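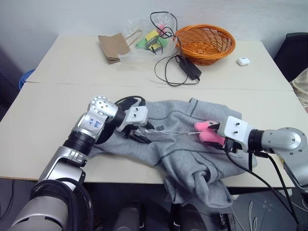
February 2024

Woke at 4 with the heat still in the house. The fan in the back room has a click in it now and I lay there listening to it until the magpies started, then got up and watered the tomatoes before the sun reached them. The ones along the fence are nearly done. The cherry plants keep going no matter what I do to them.

Caught the early bus to Aklow for the dentist. One filling, lower left, and $326 on the card. She wants me back in October. My lip was numb until lunch so I sat by the river with a coffee I couldn't drink properly and read the council notice about the footbridge. They are closing it for repairs and the detour goes all the way up past Nambiar Street, which will add a fair bit to the walk to work. The notice didn't give an end date.

Izzati Raju rang while I was sitting there. She has got the unit in Pekidbridge after all and moves at the end of the month. I said I'd help with the boxes if she can find someone else for the fridge. She's leaving the couch behind. I have been offered it and said no, then said I'd think about it. It would need to go up our stairs and I don't believe it fits round the landing. Must measure.

Afternoon at work was slow. Did the invoices and cleared out the bottom drawer of the filing cabinet, which had phone books in it. Saranya Varma brought in mangoes from her mother's tree and I took two. She is thinking of entering the Lulside swim again this year and wants me to do it with her. I haven't swum any distance since the pool shut. Told her I'd try 18 laps on the weekend and see how my shoulder is.

Home by six. Change came through at last, wind from the south and the temperature dropped while I was bringing in the washing. Opened every window. There was thunder over toward the hills but no rain here that I could see. The tank is very low and the man who delivers water can't come until next Wednesday.

Tea was cold chicken and the tomatoes, then one of the mangoes over the sink. Rang Mum. She has lost her good glasses again and is using the old pair with the tape. Dad was asleep in front of the cricket. She asked about Easter and I said I didn't know my roster yet.

Need to do tomorrow: rego, stamps, pick up the prescription, ring about the fan. Measure the landing.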